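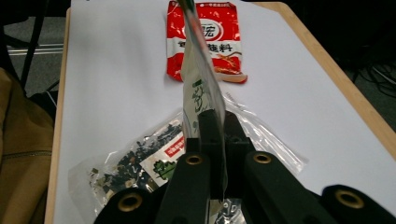

Why food packets again, the reviewer from the Pfeiffer section wanted to know after our midterm talk, and would boxes not have given cleaner numbers. Fair question. Boxes would have been easier, yes. Our first set in March was all boxes and the policy learned them fast, then fell apart on anything that bends. So this report covers the second set, packets only.

Student project report, group Sekthorpe
29 April 2026

What we wanted

Enough two-handed demonstrations to train a small imitation model on sorting and packing snack packets. Hand-held grippers, no arm in the loop during collection. Model gets wrist views plus a head view and has to predict both gripper poses and the jaw width. Training code is the Futileo branch from last semester with the loader rewritten (the old one dropped frames silently, see the notes in the repo).

How a take goes

Start recording, both jaws open and in view. Sync tap. Pick, move, release, back to start pose. Stop. If the packet slips we keep going and tag the take as "recovery" – those were more useful than we expected. Takes where tracking is lost go straight to the bin.

Packets get shuffled between takes. We let them overlap on purpose, a neat row teaches the model nothing about edges. Shiny wrap is a pain, the reflections move when the hand moves and the depth estimate jumps. We turned down one lamp in week two, helped a bit.
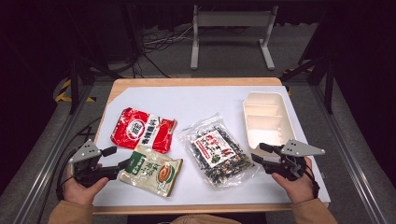
Pace was slow at first. A decent take needs the operator to move slower than feels natural, and both hands should not start at the same instant or the model learns to always couple them. We swapped operators every 14 takes becuase wrists get tired and the grips get sloppy after that.

Numbers

747 takes kept, over 11 sessions. Nearly all of the rejected ones were tracking loss, the rest bad sync. 2 sessions were redone completely after the Zurner clock box drifted and the left and right streams no longer lined up. Should have checked that on day one.

Problems still open

– Labels for the release moment are done by hand and we dont agree with each other on soft packets. When is it let go?
– Jaw width reads slightly off when the wrap bunches up between the fingers.
– Cable on the left side pulls on long reaches. Shows up in the data as a small jerk.

Next

Train on the full set, then again without the recovery takes, compare. Evaluation on packets the model has not seen. Plots go in the appendix once the runs finish.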